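The Bin Table at Karnevis

I got to Karnevis a little after 7 a.m., which I'd been warned was when the coffee was still good, and Nyokabi Kimaro was already standing at the bin table with her arms crossed, watching it the way my mother watches me parallel park.

Karnevis packs small parts for repair shops. Everything moves in plastic baskets and bins, and for years people got them off the shelf, put them where they were needed and stacked them back by hand. Nyokabi did it for 54 hours in one bad week (she still brings it up!). Now a pair of arms from a company called Giltton is learning the job, and she's the one in charge of them.

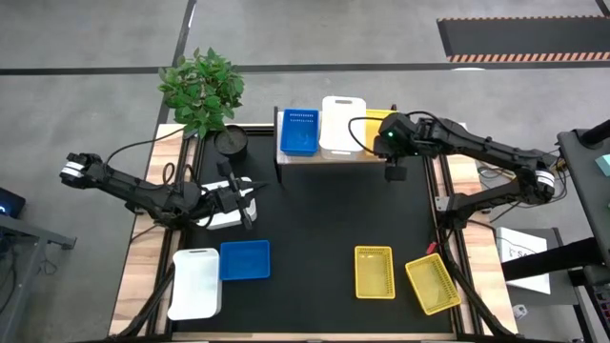
Two arms, one shelf and a lot of baskets at Karnevis.

I'd pictured something huge behind a fence. It's a table! Two arms, a black mat, a little raised shelf at the back, and a plant, which I liked right away. Blue goes with blue, yellow with yellow, and the white bins are the ones everybody grumbles about.

"People think my job got easier," Nyokabi told me. "My back got easier. My head is busier." She used to clock out and forget the place. These days she lies in bed thinking about handle holes.
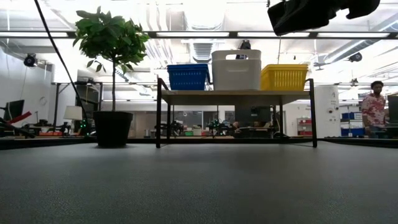
What happens to everyone else

I asked the awkward question, of course. Karnevis handles 1,655 containers on a full day, and there are 200 people on the payroll. Upendo Bakilana, who runs the floor, says the number hasn't dropped, though two jobs on the late shift were never refilled, and she didn't try to dress that up for me. The training pay took until April to get sorted out, and folks are still sore about it.

Some of them love the change. Others miss the talking. Stacking bins side by side is boring work, but you do it next to somebody, and that's how half the crew made friends. 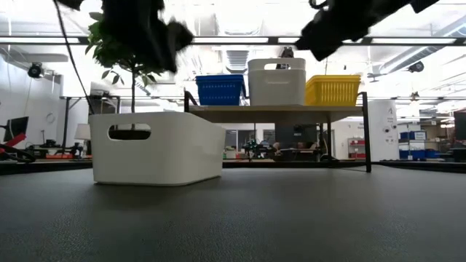

Taking a turn

Before I left, Nyokabi let me sort a few baskets myself at a bench down the hall. I was slow, I mixed up my stacks, and she fixed them without a word while telling me where to get lunch.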